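Firby Drip Tray Mat and Tretine Grinder Brush Set, eight months in

I've been meaning to write this up since July, when my sister-in-law Izzati Wibisono asked me what I'd get if I was setting up a coffee corner from scratch and I sent her a voice message so long she played it back at double speed. She wanted to know about grinders. I mostly talked about cleaning, which tells you where my head's at these days.

So, the Tretine brush set. You get three brushes in a canvas roll: a fat one for the benchtop, a stiff skinny one for the burrs and a weird little angled one that I ignored for the first month and now reach for every morning. I paid $100 on the nose for the set and the mat together, posted to Ballarat, and my husband Sutrisno thinks that's a ridiculous amount of money for bristles. He's entitled to his opinion, and he's also the one who leaves grounds in the cutlery drawer.

The fat brush is lovely. Soft, dense, sweeps the bench clean in one go and doesn't flick everything onto the floor like the old pastry brush I was using. The handle has a bit of heft to it and I've dropped it on the tiles more times than I'd like to admit with no harm done. The skinny one is fine. It does the job, but it sheds! I was still picking stray bristles out of the burrs after a fortnight, and I wrote to the shop, and a very patient bloke called Rizal Nasution sent me a replacement without making me post the first one back. The replacement sheds a bit less. I'd call it a known flaw and buy it anyway.

The angled one gets up inside the outlet, where old grounds pack in and go stale and make your first cup of the day taste like an ashtray. I used to go at that bit with a toothpick (don't, they snap). 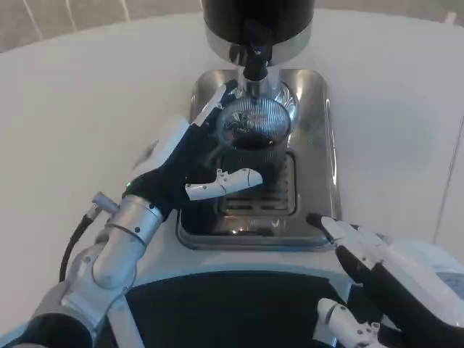 Do you need to take the grinder apart every time you clean it?
Once a month is plenty for a full strip-down at home, with a quick brush of the outlet at the end of each day. If you're using dark, oily beans, make it once a fortnight.

Right, the Firby mat. It's a ridged rubber thing that sits under your gear and catches the mess. I bought the large, item 1277 in their catalogue if you're hunting for it, and it's a good solid size for a bench with a machine and a grinder side by side. The ridges hold a surprising amount of spilt water. They also hold a surprising amount of everything else, and wiping it over with a sponge does next to nothing. You have to take it to the sink, and to do that you have to move everything off it, so of course I put it off until it's disgusting. The dark grey colour is very forgiving about this. Maybe too forgiving.

It did smell strongly of tyres when I opened the box. I hung it on the clothesline for two days and that fixed it.

My neighbour Abbas Hassanpour has the Flakidby version, which is silicone and thinner, and he can roll his up and chuck it in the dishwasher. I was jealous until I saw it slide when he locked in the portafilter. Mine doesn't budge. If your bench is slippery I'd go the Firby, and if you're lazy about washing up (me, basically) the Flakidby might suit you better.

One gripe about the canvas roll the brushes come in: the ties are too short, so once the fat brush is in there you can barely get a knot done up. Mine's been living in the drawer and the brushes stand in an old jam jar.

Would I buy them again? The brushes, yes, in a heartbeat, even with the shedding. The mat I'd think about. Four stars for the brushes, three for the mat, and I've told Izzati to get the medium.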